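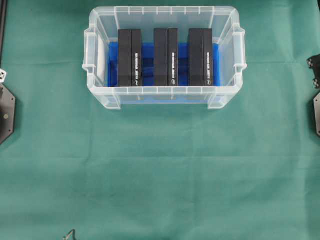
Walking companions wanted for the coast path, February

Susuline is a small walking and boat-trip outfit, now in its ninth year, and we are looking for three people to join us as trip companions for the late winter season. You would be out with groups of up to nine guests, on foot for most of the day and on the little ferry for the rest of it, and you would be the friendly face at the back of the line – the one who has spare gloves and doesn't mind stopping for a photograph.

You don't need to have guided before. Leonor Figueiredo, who will train you, came to us from a bakery! We do ask that you can walk about 50 miles over a week without too much grumbling, that you are easy company at breakfast, and that you don't get seasick (or at least get over it quickly).

We pay £93 a day, with meals and a bed at our guesthouse, Kováčik, where the rooms are plain but the kitchen is lovely and always warm. Travel to and from the harbour is on us too.

To apply, write a letter to Marek Gajdoš at the Susuline office, as long or as short as you like, and tell him about a journey you'd gladly make again. Please say which weeks in February you are free. We read every letter and we'll write back to you either way.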